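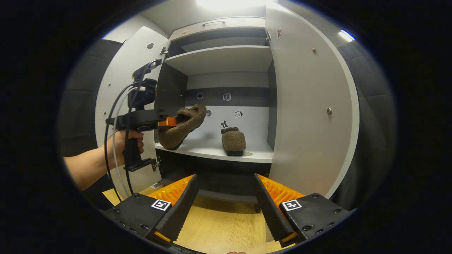

aller_bench
October 16, 2021
I look after the pair of hand grippers at our Jollatbridge room, and my question is about the orange pads behind the fingers. After 200 cycles on the shoe cabinet task the left one starts to lose soft items. Hard things are no problem. With the brown slippers I must take them by the toe, as I do on the left there, because the fleecy side at the opening slides out from the fingers. Do you change the pads at a fixed number, or only when the grip becomes bad? My screws are tight, I checked them two times.

Costello
Fixed number, always. We change at 200 and write it in the log. If you wait until the grip is bad, then your last recordings are already bad also.

pretelden_tools
I don't agree with Costello. At 200 our pads were still fine, and new ones need a day before they behave the same as the old ones. Before you buy anything, clean them. Lint from felt and fleece goes into the texture and you don't see it. Soft toothbrush, a little soapy water, let it dry overnight. Please no alcohol, mine went hard from it.

Costello
Mine did not go hard from alcohol. Maybe a different rubber.

aller_bench
Thank you both. I did not think about lint. The teeth on the inner edge of the fingers I brush every morning, but the pads never.

Clodagh Ní Chonaill
Check also that both fingers close to the same point. On ours one mounting block had moved by 2 mm and it looked exactly like worn pads. Close the fingers slowly on a strip of paper and pull. If you loosen the block, you must calibrate again afterwards, the marker moves with it.

pretelden_tools
Good point about the marker. I forgot this once and lost 17 recordings.

aller_bench
I brushed the pads and did the paper test. The paper came out easily on the left tool, so I think Clodagh is right about the block. The spare pads come in November, until then I will keep the old ones. What colour of thread lock do you use on the block screws?

Clodagh Ní Chonaill
Blue, one small drop. Never the red.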